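## 4.2 What people keep within reach of the bed

Our second round of visits in Clerkdale turned, rather to our surprise, on the subject of bedtime clutter. We had gone in meaning to talk about sleep – how long, how broken, how early the waking – and came away with pages of notes on cups, saucers, spectacles and the small dishes in which people leave their rings. Mottram (2000) found much the same in her Okley study, and we are glad to say that her patient way of letting a conversation wander served us very well too.

Of the 338 people who filled in the evening diary, a good many wrote at length about things put down on the covers themselves, even when there was a perfectly sound table beside them. Mafalda Neves, who read every diary twice over, came to call this "parking", and the word has stuck with us. A thing is parked when its owner fully means to move it before the lamp goes out.

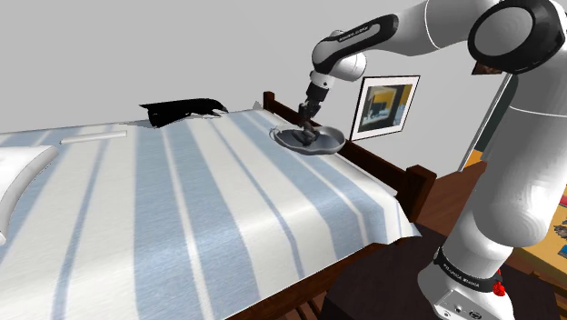 Figure 2. Dish and striped blanket.

Parking was commonest among those who lived alone, and it seemed to bother them very little. One retired bus driver told us that the far side of his bed had been "the sideboard" for years, and that he would feel quite lost if anybody tidied it. Couples were more divided – one partner's handy spot was very often the other partner's cold foot finding a teaspoon at four in the morning.

We did wonder whether parking might be tied to poorer sleep, as Ahuja's work on crowded bedrooms would lead one to expect. In our diaries the link was faint, and it faded further once we set aside the homes where a radio or television was left on overnight. Those who parked most did read later into the evening, however, and it may be the reading that matters here. We come back to this in Section 5, along with the diaries kept in Stuner over the month of January.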